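Speaker notes: Counting attacks on places of worship – method and limits

Slide 1. Opening
Say what the talk covers: how the Masimden register records attacks on religious communities, and what the figures can and cannot support. Causes and remedies are for the afternoon session.
Mention that the full tables are in the handout.

Slide 2. What is an incident
One place, one continuous event, one entry. A village attacked twice in a night is one entry unless the attackers left and came back after daylight.
Threats by letter or phone go in a separate list and are not in today's totals.
Expect a question about kidnappings on the road to worship. They are included if the victims were travelling as a group.

Slide 3. Sources
Total reports received for the period: 3,798. Entries after merging duplicates and removing reports that failed checking: 1,621.
Pause here. The gap is large and the audience will want it explained. Most of the difference is the same event reported by several parishes, mosques or newspapers under different place names. Onduna alone appears in 23 spellings.

Slide 4. Checking
Each entry needs 3 sources, of which one must be local. Two newspapers quoting the same statement count as one source.
Where sources disagree on deaths, the register prints the lowest and the highest figure. Do not give an average if asked. 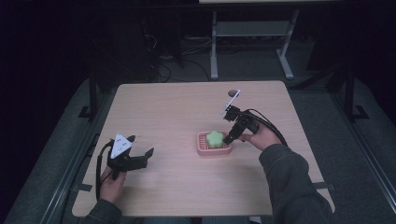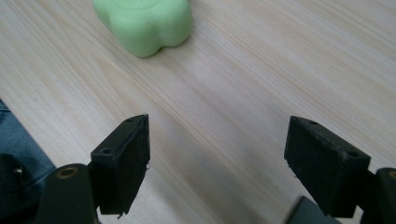

Slide 5. Motive
This is the weakest column in the register. Motive is entered only where the attackers stated it, or where the choice of target leaves little doubt – a service interrupted, a cleric named and sought out.
Land and grazing disputes in Chu often run along religious lines. These entries are marked "mixed" and are left in the total. Point to the note under the table.
Do not read the mixed entries as evidence for either side of the argument.

Slide 6. What is missing
Kaltico has few entries. The register has no local source for its northern half, so a low count there says little about safety.
Deaths in the weeks after an attack are added only when a family or clinic reports them.
Displacement is not recorded at all. Refer anyone who asks to the camp lists, which use a different method and should not be added to ours.

Slide 7. Using the figures
Quote the range with the total. State the period. Give the definition of an incident if space allows.
Comparison with earlier editions is safe only after October, when the present rule on merging came in. Older entries are being recoded.

Slide 8. Questions
Leave the table from slide 3 on screen. Requests for single entries go to the register desk in writing, and names of local sources are not released.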